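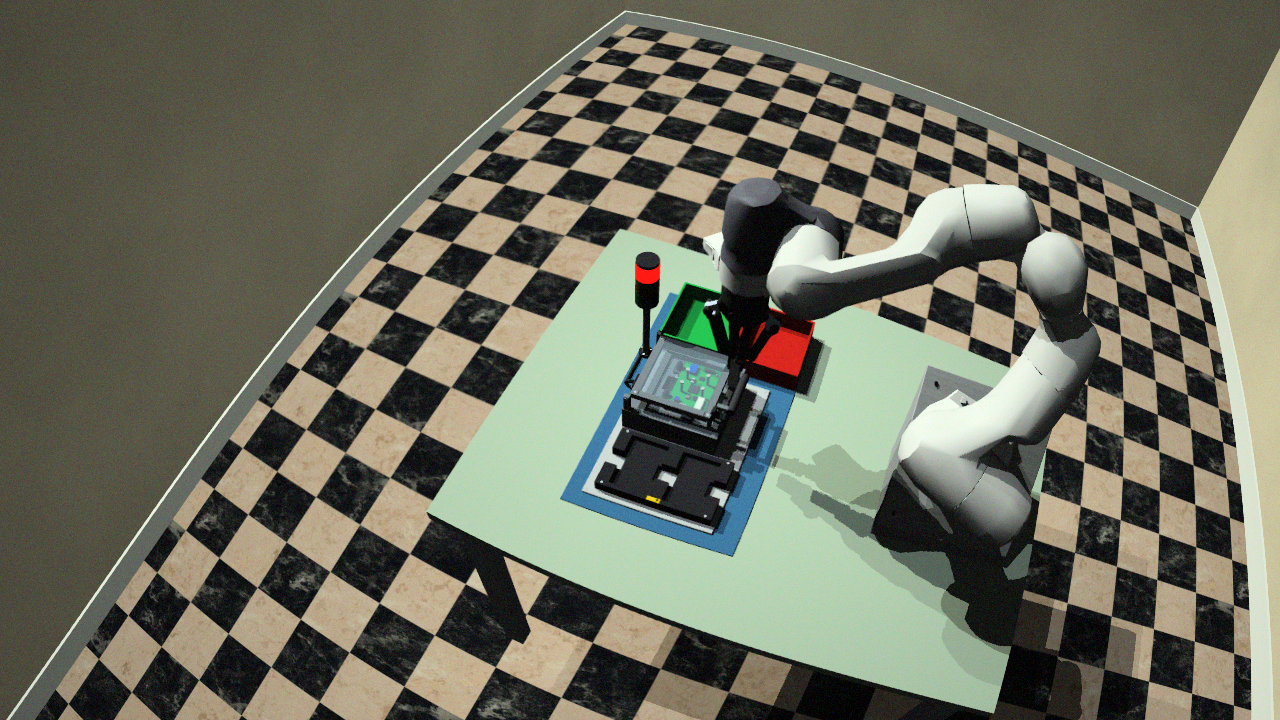
Notes on the Flultwood 6 Firmware and the Case for Manual Metering

Home Reviews Film & Darkroom Archive Contact

March
Posted by Rochelle Lowther

Owners of the Flultwood 6 will have received notice of the new firmware, which alters how the camera's built-in meter weighs the lower third of a picture. I have now used the update across 233 exposures, most of them made in overcast conditions, and I wish to record my findings for readers who are deciding whether to install it.

The previous firmware gave considerable weight to the sky. On a bright day the result was a foreground one full stop too dark, and owners learned to compensate by pointing the camera down, locking the exposure and composing again. The update removes the need for that step in most landscape work. Of my 233 exposures, 67 required any correction afterward, and the majority of those were made against direct sun.

Portrait work is less satisfactory. Ah-rin Maeng kindly sat for a series beside a north-facing window, wearing a black coat, and the meter insisted on treating the coat as a shadow to be lifted. Her face was overexposed in every picture made in the automatic mode. Spot metering solved the problem at once, although the spot mode remains buried in the second page of the menu, where it was when the camera was introduced. I wrote to Gramus, the distributor, on this point last year and received a courteous reply. The menu has not changed.

Comparison with a handheld meter

Readers have asked whether a separate meter is still worth carrying. For the purpose of this review I borrowed a Feria incident meter from Murray McAlister and took a reading before each portrait. The Feria was correct, or near enough to correct that I could not improve upon it, throughout the session. It is slow to use. One must walk to the subject, hold the dome toward the lens, walk back and set the camera by hand. For a seated portrait this is no hardship, and Ms. Maeng remarked that she preferred it, as it gave her a moment to settle between pictures. For street work it is impractical, and I would leave it at home.

Mr. McAlister has asked me to add that his meter takes a battery which is increasingly difficult to find, and that prospective buyers should check for corrosion in the compartment before paying.

Installation

The update requires a fully charged battery and a card formatted in the camera. Mine was complete in 18 minutes, during which the rear display remained dark – this is normal, and the battery should not be removed. Custom white balance settings are erased. I recommend writing them down first, as I did not.

Vasylyna Marchuk reports that her older Onyshchenko 35mm lens, used with an adapter, no longer passes aperture information to the camera following the update. I have no copy of that lens and cannot confirm her account, but owners of adapted lenses may prefer to wait until a correction is issued. My own adapted lens is fully manual and is not affected.

I intend to keep the new firmware installed. The improvement outdoors is considerable, and the portrait problem can be managed by those prepared to use the spot mode. A longer report on high-sensitivity performance will follow when I have completed the indoor tests, for which Ertuğrul Güneş has offered the use of his rehearsal room in the evenings.

Filed under: Cameras, Firmware, Exposure and Metering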